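Projet Hanbridge : plier, ranger, retrouver
Rapport de Tegan Ngata et Cheuk-hei Kong, deuxième semestre

Notre question de départ tenait en une ligne : comment ranger le linge de table d'une cantine associative pour que n'importe qui retrouve la bonne nappe en arrivant le matin ? On pensait boucler ça en deux séances, et on y a passé tout le mois de mai (avec grand plaisir !).

Premier travail, l'inventaire. Le placard contenait 31 pièces, serviettes, torchons et nappes mélangés, certaines en boule derrière les plateaux. Nous avons comparé 3 pliages : le carré, le rouleau et le pliage en tiers que Zdeňka Říha nous a montré, celui de sa grand-mère. Le rouleau prend peu de place mais se défait dès qu'on tire sur le voisin. Le carré s'empile bien, sauf avec les tissus fins, qui glissent. Les tiers, un régal : on voit la tranche de chaque pièce et on attrape la bonne du premier coup.

Restait la couleur. Nous avons travaillé directement sur la table, en posant les tissus unis sur du vichy pour juger des contrastes.

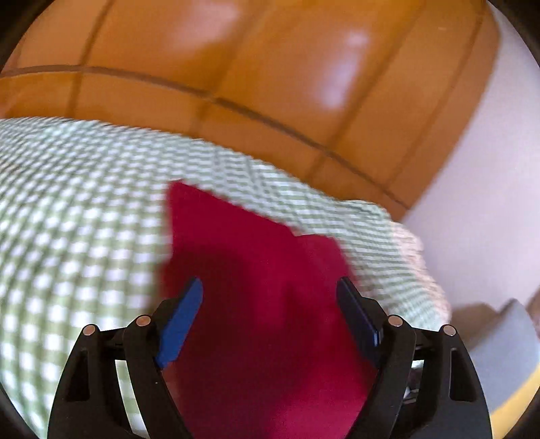

Le classement par couleur a tout de suite plu à Marcela Pešek, notre tutrice, qui nous a quand même fait remarquer que les motifs posaient problème : un vichy vert et blanc, on le met avec les verts ou avec les blancs ? Nous avons tranché pour une pile à part. À refaire, nous commencerions par les étiquettes d'étagère, écrites trop tard et trop petites.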